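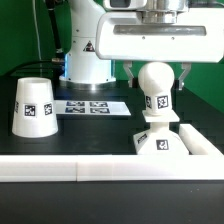 The Vullwood 351 is a two-part primer and color kit for motorcycle tanks, fenders, side covers and other small bodywork. It is sold to home builders who want to finish a custom bike without renting a spray booth. The primer holds to bare steel, aluminum and old paint that has been sanded dull. It also takes to 3D-printed plastic, so a white printed piece like the little figure standing between the gripper fingers can be primed and painted in the same session as your tank. Builders use it that way for printed badges, switch housings and shifter knobs. Sand the print lines down first, as the primer will not fill them.

What comes in the box

One can of gray primer, one can of color, one bottle of hardener, two mixing cups with marks on the side, four stir sticks, a tack cloth, and a folded instruction sheet. The clear coat is sold separately under part number 2429. You will need it for any metallic color and for anything that sits near the gas cap. The solid colors can go without clear on fenders and side covers, though they will dull sooner.

Colors

Solid colors are black, cream, brick red, dark green and school bus yellow. Metallics are silver, copper and deep blue. The copper is a new mix as of February and is a little browner than the old one. If you are matching parts painted with the earlier copper, repaint the whole set. Old stock is gone and we can't mix it to order.

Coverage

One kit covers a peanut tank and two fenders with two coats of primer and three of color. A wide touring tank will use most of a kit by itself. Buy two kits at once if you have a full set of bodywork, and stir the two color cans together before you start so that the shade stays even.

Using the kit

Strip or sand the part and wipe it with wax and grease remover. Mix primer and hardener four to one by volume. Mixed primer stays usable for two hours at room temperature and less in a hot garage. Wait fifteen minutes between coats. Let the last primer coat sit overnight, then wet sand with 600 grit and dry the part completely before color.

Color is mixed the same way. Spray it with a 1.3 mm tip at low pressure. The Bedel touch-up gun (part number 3653) has this tip fitted and holds enough for one coat on a small tank. Larger guns work fine if you already own one. Brushing is possible on the inside of a fender or the underside of a tank, but it will leave marks.

Wait two days before bolting anything back on, and a full week before fuel touches the paint. Rubber tank mounts will stick to fresh paint if they are clamped down early.

Safety

The hardener gives off fumes that can harm your lungs. Wear a respirator rated for two-part paint, along with gloves and eye protection. A paper dust mask is not enough. Spray outdoors or with strong airflow, away from pilot lights and space heaters. Drain the gas tank and air it out before sanding or painting. Keep cans closed and store them above freezing.

Not suitable for

Exhaust pipes, cylinder heads, brake rotors, or any part that gets too hot to touch. For those, use the Mendes high-heat coating. It is also not meant for chrome, unless the chrome has been stripped off or blasted first. Flexible rubber parts will crack the finish.

Ordering

The kit's part number is 3540, followed by the color name. It ships by ground only and cannot go by air or to a post office box. Orders placed before 2 p.m. leave the same day, except on Saturday, when the warehouse closes at noon. Unopened kits can be returned within 30 days. Opened cans can't be returned.

Last updated: February
Reading time: 3 minutes

Related items
Vullwood clear coat, gloss (2429)
Bedel touch-up gun, 1.3 mm (3653)
Mendes high-heat coating, flat black
Pisari tank sealer kit
Pisari pinstriping brushes, set of three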